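Kitchen Shelf: sorting out the sieves

The sieve drawer at Hurnell had got to the point where it would only close if you leaned on it. We cleared it out in June, and a few people have asked what stayed, what went and why there is a list taped inside the cupboard door. So this month's item is about sieves, and a little about plates and sponges at the end.

We had fine metal ones, coarse metal ones, a conical one missing its hook, and several with plastic rims. The metal ones with bent frames went first. A bent frame won't sit flat over a bowl, and you end up holding it with one hand and tapping with the other while flour goes down the side. The conical one went to the Vatis kitchen, where they make a lot of stock and wanted it.

What we kept are the wide, round ones with a thick rim. They are easy to pick up with floury hands and they sit across our mixing bowls without sliding in. A white mesh is good for powdered sugar and cocoa – you can see at once whether it has been washed properly, and cocoa is the thing that most often gets left behind. Please don't use those for draining hot pasta. There is a big colander on the lower shelf for that.

For anyone baking the standard sheet cake, the recipe card now gives the dry weights in the order you sieve them: 600 grams of flour, then 200 grams of sugar, then the rest. The old card had the flour last, and people were stirring it in unsieved to save time. If you are making the double batch for the Grajales lunch, sieve it in 2 lots. The rim will hold more than that but the mesh starts to sag, and it takes longer in the end.

Washing. Rinse the mesh from the back, under cold water first. Hot water turns flour to paste and the paste sets in the holes. A soft sponge is fine for the rim and for the outside of the mesh. Scouring pads are not, and two of the sieves we threw out had been scrubbed into holes. Stand them on edge to dry. Stacked wet, they stick together and pick up a smell.

The shallow plates have moved as well. They used to be under the sieves, which meant lifting everything out to get at one. They are now on the open shelf by the window and the serving bowls have taken their old spot. Use the shallow ones for cookies and cut fruit. Anything with sauce should go in a bowl, as the carpet in the meeting room has already had one cleaning this year.

Clukisora has offered us a box of spare bowls and measuring cups. We have said yes to the cups. Before we take the bowls we need to know if they nest, and somebody is checking that.
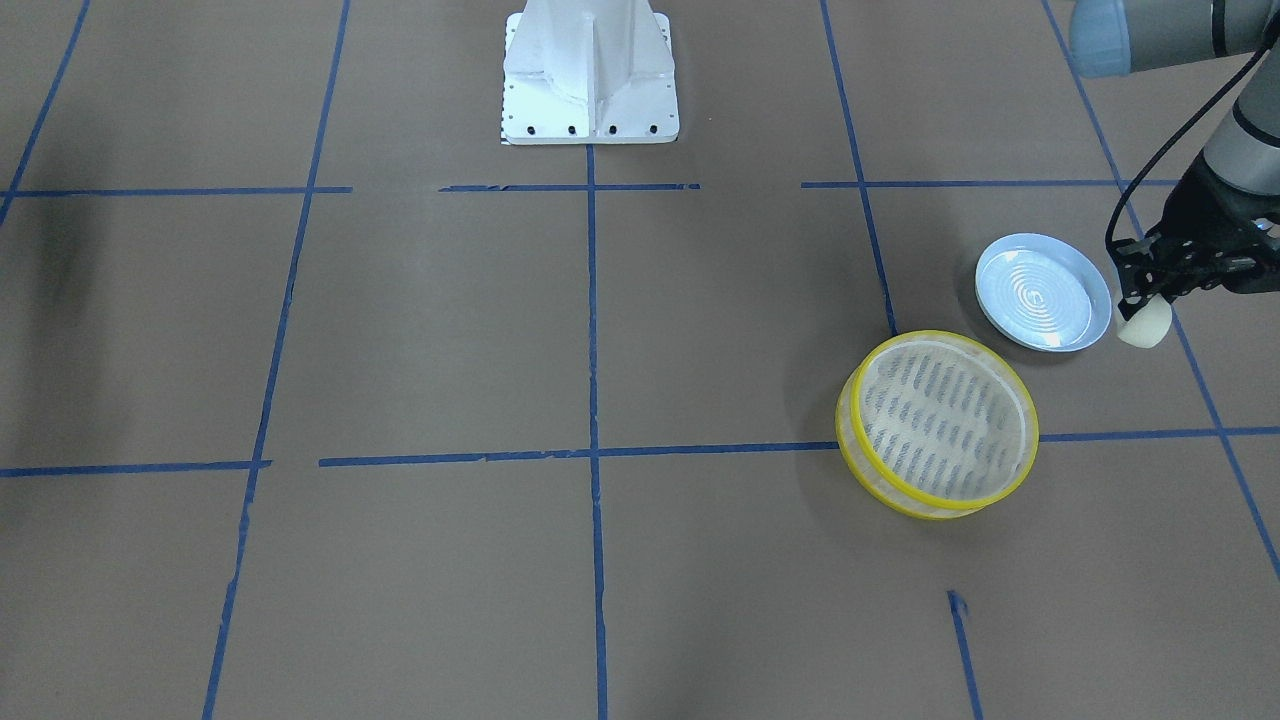 The drawer itself still needs a new runner on the left side. Until that is fixed, pull it out slowly and keep the heavier things toward the back. If you are short of something that used to live in there, look on the list inside the cupboard door, and add it at the bottom if it isn't there.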